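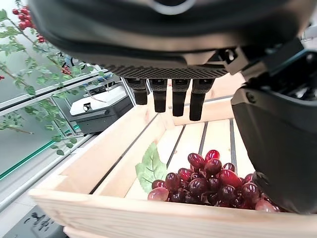
Figure 5.1 Hand over the crate, grapes on the slats. Wrist camera.

Chapter 5
Grasping Things That Don't Hold Still

Before you read: a visit

Most chapters in this book open with a problem. Chapter 5 opens with a trip. On 2019-04-26 we took the spring class to the open day at Vindlow, the demonstration hall on the old cannery road, and what follows is mostly my notes, typed up fast the same night and cleaned up less than they should have been. Formal material starts at 5.2. If you are short on time skip to there, but come back, the exercises lean on this.

Why grapes. A steel block is one object. You find its center, you pick a grip, you lift. A bunch of grapes is a lot of small round objects on a stem, and the artificial kind is no kinder: the berries shift, the leaf swings, and the shape under your fingers at the end of the grip is not the shape you measured at the start. Keep that sentence. Half the chapter is in it.

The display was dressed as a fruit stand. Slatted pine crates, vines, yellow flowers, a slanted rack. Visitors liked it. Our host, Arwel Gough, talked for a few minutes about the task (fruit goes from one crate to another, that's the whole task) and then stopped talking and let us look. Good teaching, I thought. Some students had their notebooks shut. Don't do that.

What to look at first: the thumb. Everybody watches the fingers. Four fingers in a row make a rake, or a hook, and you can drag things with a rake but you can't really hold them. The thumb is what closes the grip. In Figure 5.1 the low end of the thumb is against the bunch and the fingers are still hanging straight. Ask yourself which contact you would want first, and why. We take this up again in 5.4, contact order.

Second thing, the walls. A crate is a bad place to pick from. Boards on all sides, and a wide palm has to fit between them, or stay above them and reach down. Dewanti Pasaribu, who was in the class that spring, asked Gough if they had tried it on an open tray. They had. Much easier, he said, and nobody's fruit comes on an open tray.

Third, slats. A flat floor gives you a plane to push against. A slatted floor gives you strips and gaps, and fingertips are about the right size to find a gap. Write down where you think that goes wrong. No marks for it.
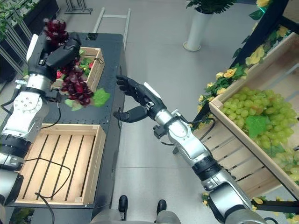

Figure 5.2 Bunch held in the left hand, right hand open and empty. Green grapes on the rack at right.

Two arms, one bunch

The machine has two arms with a hand on each. Syahrul Liew wanted to know what the second one is for if one can do the carrying. Fair question, and the discussion got a bit loud. Positions taken on the bus home:

The second hand is a spare. Reach is limited, so each side serves its own side.
The second hand is for support, under the bunch, if it starts to slip.
The second hand is for handing over, left to right, when the goal is on the far side.

All three are used somewhere in the field. Which one you pick changes your planner completley, see 5.6. Notice also that an idle arm is not free. It takes up room, it has to be kept out of the way, and its hand is one more thing to bump a crate with.

A hanging load. Once the bunch is up, it hangs from the grip, with part of it above the fingers and the heavier part below. Now the robot is carrying a pendulum. Move fast, it swings. Stop hard, it swings more. Pylyp Didenko, from the controls side at Vindlow, gave us the rule of thumb he uses with new staff: plan the stop before you plan the start. We will do the math in 5.5. For now just picture carrying a full bag of shopping through a narrow door.

Cables. Somebody always asks. Cables run along the arm and loop where the joints need slack. Too little slack and the joint fights the cable, too much and the cable goes looking for something to lie on. None of the equations in this chapter have a cable term. Real arms do.

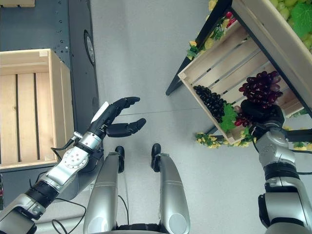 Figure 5.3 Right hand closed around the red bunch, dark bunch beside it. Seen from the head.

The view from the head

Compare Figures 5.1 and 5.3. In the first the camera rides at the wrist, close in. You get the fingertips, the berries, the grain of the wood. You do not get the other arm. In the third the camera looks down from the head: both arms, the legs, the floor, a crate on either side, but the hand now hides part of what it is holding. Neither view is enough alone. Section 5.3 is about using them togther.

There is also the matter of two bunches in one crate. Red and very dark, next to each other. To us, two things. To a program that only knows "grape" it may be one big thing with two colors. Anjani Setiawan (my co-author on this chapter) sets a version of this as a lab, with 98 labeled views, and it gives more trouble than any other lab we run.

And the tilt. Level crate, gravity pulls toward the floor boards. Tilted crate, gravity also pulls along them. Redo your free body diagram.

Key terms for this chapter: contact order, opposition, occlusion, compliant object, hand-over, swing.

Warm-up, before 5.2

1. Take a bunch of real grapes out of a deep bowl using one hand, thumb held flat against your palm. Then with the thumb. Write four lines on the difference.
2. Sketch the two camera views for a task of your own. Mark what each one loses.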